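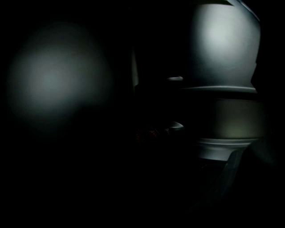
Ticket 710 concerns the lighting in the lower document store at Peltness, where the ceiling circuit switches itself off while staff are still working. The store is fitted with Fotent presence sensors, which are meant to hold the lights on for as long as movement is detected. Staff working between the shelving bays report that they are left in darkness without warning and have to walk back to the door to restore the light. In such conditions a pale article, such as the ribbed grey-white one on the right, can be made out only where light falls on it from the front, and whatever lies in the black beyond it cannot be read at all. The printed shelf marks are no use to anyone under those circumstances, and retrievals from the store have been suspended until the fault is cleared.

Reported by: Keisha Tillman, Records Services
Assigned to: Gerrit Potgieter, Building Systems
Priority: 2
Status: Closed, subject to review in January

08:40 Ticket received and acknowledged. Reporter asked to confirm whether the fault affects the whole store or particular bays only.

09:15 Reporter confirms that the lights by the door behave normally. The fault is limited to the far bays, and is worse when staff are seated at the sorting bench.

10:05 Controller log read remotely. The far circuit is set to switch off 171 seconds after the last detected movement. The agreed setting for the store is considerably longer. No record can be found of an authorised change.

10:30 Hold time restored to the agreed setting and saved. Reporter asked to test from the bench.

11:20 Reporter advises that there has been some improvement, but that the lights went off again while she was checking a deposit list. Ticket kept open.

13:10 Site visit by G. Potgieter and Everett Delacroix. The two sensors above the far bays were found to be masked by the upper shelving installed during the Metemow transfer. Neither has a clear view of the bench. The wiring and the controller were tested and no defect was found.

14:45 Both sensors moved to the centre of the aisle and set to full range. Tested with one person seated and one standing at the end of the last bay. Lights remained on throughout.

15:30 Elīna Paulauskas has approved the resumption of retrievals. Staff are asked to carry a hand torch in the far bays until the review has taken place.

15:50 Barnabás Csonka to amend the shelving procedure so that Building Systems is consulted before any unit is raised above the existing height. The store drawings held by Thiele are to be updated to show the new sensor positions.

16:05 Reporter content for the ticket to be closed. Any further loss of lighting should be reported under the same number, stating the bay and the time.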